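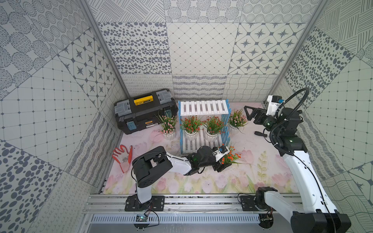
*Fig. 1 – shelf, pots and toolbox on the tulip mat, patterned tiles behind*

## Small plant display – group report (draft 2)

Group: Kulap Phromma, Reda Zaki, Ratih Halim

**Aim.** Lay out a plant corner people would stop and look at. Artificial flowers only, so no watering and no soil on the mat.

**What we used**
- slatted shelf, white with blue side rails
- artificial flowers in pots, plus the orange bunch
- floor mat with pink tulips
- toolbox, black, yellow handle – back-left corner

**Layout.** White ribbed pot with the pink blossoms goes on the floor between toolbox and shelf. Reda wanted it up top. Tried it at home with a similar one, leaves hang down too far and hide the slats.

**Walls.** Gray and white only. Dots, stars, grids, wavy lines. Ratih thinks its too busy behind the flowers. I disagree – the pink still shows up well agaisnt it.

**Problems**
- orange bunch has no agreed place yet
- toolbox takes up a whole corner, could be a fifth pot instead

**To do.** Kulap to redraw the plan at 500 mm wide. Ask Decha about a taller shelf.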